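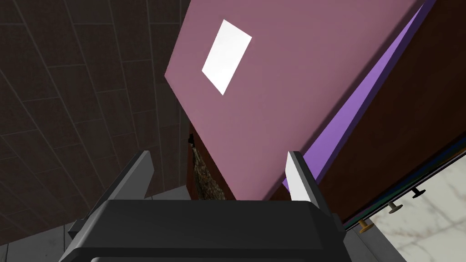

O presente relatório dá conta da execução do projeto de reabilitação das salas de leitura de Basora, Tarar e Vusham, apoiado pela Fundação Gisska, no período que termina em abril. A componente de obra avançou nas três localidades, embora com ritmos distintos, e a componente de formação teve início apenas em Basora. No que respeita aos acabamentos, a equipa de projeto optou por superfícies lisas e mates em tons suaves, na linha do painel rosa-velho, de preferência a revestimentos brilhantes, que tinham motivado reclamações dos leitores por causa do reflexo da luz nas mesas. A escolha foi comunicada às juntas locais e não implicou alteração ao orçamento aprovado.

1. Execução física

Em Basora, a substituição da cobertura foi concluída e a sala reabriu ao público com horário reduzido, das 14h00 às 19h00. Falta instalar o corrimão da rampa de acesso. Em Tarar, os trabalhos de eletricidade estão terminados e aguarda-se a vistoria. Em Vusham, a remoção do pavimento antigo revelou humidade na parede do depósito, situação não prevista no caderno de encargos, e a obra esteve suspensa durante 10 dias úteis para avaliação. O parecer técnico recomenda drenagem exterior, já adjudicada dentro da verba de imprevistos.
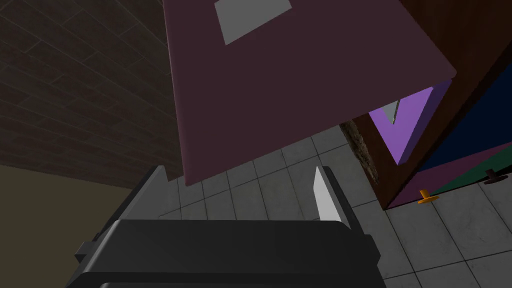
Painel liso em tom ameixa escuro, com um retângulo cinzento-claro junto ao bordo superior.

2. Coleções e catálogo

Foram tratados quase 700 volumes do fundo infantil, incluindo limpeza, encadernação simples e nova cotação. O fundo local de Tarar, composto sobretudo por jornais e atas de associações, permanece em caixas até à entrega das estantes metálicas. O fornecedor solicitou prorrogação do prazo, que foi concedida sem penalização por se tratar do primeiro atraso.

O catálogo comum às três salas encontra-se em fase de testes. Subsistem duplicações nos registos importados de Vusham, onde a numeração anterior foi reiniciada por mais de uma vez. A correção está a ser feita manualmente e deverá prolongar-se para o período seguinte.

3. Formação e públicos

A primeira ação de formação em mediação de leitura decorreu em Basora, com 40 inscritos. Os formandos solicitaram mais tempo de prática com grupos escolares, pedido que será atendido na edição de Tarar. Foram ainda distribuídos 500 cartões de leitor, válidos nas três salas. 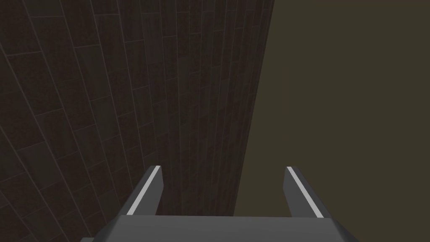
4. Execução financeira e pedido ao financiador

A despesa em obra mantém-se dentro da rubrica. A despesa com transporte de livros ficou acima do estimado, em resultado das deslocações adicionais a Vusham durante a suspensão dos trabalhos. Solicita-se autorização para transferir para essa rubrica o saldo não utilizado em material de divulgação. Os mapas de despesa e os respetivos comprovativos seguem em anexo.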